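Resetting a desk with one big monitor, start to finish

Did this again last night after the desk at the Zeltdale place got so bad I was eating lunch over the keyboard. Takes 26 minutes if you don't stop to read old mail. Writing it down so I quit reinventing it every October.

What you need

Two microfiber cloths, one dry, one damp
A soft brush – an old makeup brush or a clean paintbrush is fine
A little dish soap
A box or tray for the junk
Cable ties, the velcro kind

I keep all of it in a Mulby tote under the stairs. Any bag.

1. Shut it all down

Computer off, monitor off at the button. Dust shows up much better on a dark screen and you won't type garbage into an open email while brushing the keys. Wireless mouse, flip the switch underneath if it has one.

2. Empty the desk

Everything loose goes in the box. Pens, cups, receipts, the charger for a phone you don't own anymore. Don't sort yet. Sorting is how this turns into a whole afternoon.

Leave the monitor where it is. Big curved ones are awkward to carry and there's no good place to put them down. Keyboard, mouse and mouse pad go on a chair.

3. Monitor

Dry cloth first, top to bottom, light pressure. Greasy spots, use the damp cloth, barely damp, then dry again. No glass cleaner. No paper towels, they scratch. Never spray at the screen, it runs down into the bottom edge and sits there.

Then the back, the neck of the stand, and the flat base. The base collects an unbelieveable amount of crumbs along the rear.

4. Cables

If your stand has a hole in the neck, use it. Pull the power and video cables out, wipe them down, feed them back through together. One velcro tie behind the neck, one under the desk. Leave some slack so the screen can still tilt. I pulled mine too tight the first time and had to redo the lot.

Label the plugs while you're down there. Masking tape is fine.

5. Wipe the desk

Damp cloth with a drop of soap, along the grain if it's wood. Dry it right away. Rings from mugs – leave them for another day, or try a little Firnodine wood paste on a hidden corner first. I've had good luck with it on an oiled top, less on varnish.

Wait till the surface is fully dry before anything goes back. Five minutes, go rinse the cups.

6. Keyboard

Unplug it. Upside down over the trash, a few taps. Brush between the rows, left to right, then tip it again. Slightly damp cloth across the tops of the keys. If you pull any caps off take a picture first, especialy if you've got an odd colored one somewhere.

7. Mouse and pad

Brush around the wheel and the seam of the buttons. Cloth over the shell, see-through ones show every fingerprint so do the sides too. Scrape the gunk off the feet with a fingernail.

Cloth pads: lukewarm water, dish soap, soft sponge, rinse, roll in a towel, dry flat overnight. Printed ones, go easy on the picture side. In a rush just wipe it and do the real wash some other time.

8. Put it back

Stand base against the wall. Keyboard next, then pad in front with the mouse on it, wherever your hand wants to land. Sit down before you decide. Mine always ends up two inches off from where I thought it should be.

Nothing else goes on the desk for now. Go through the box – most of mine went in the trash, rest in a drawer. The little Shek lamp came back the next morning and that was it.

Once a week after that, dry cloth on the screen and a quick tip of the keyboard. The cables you can leave alone for months. 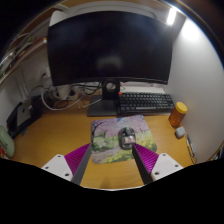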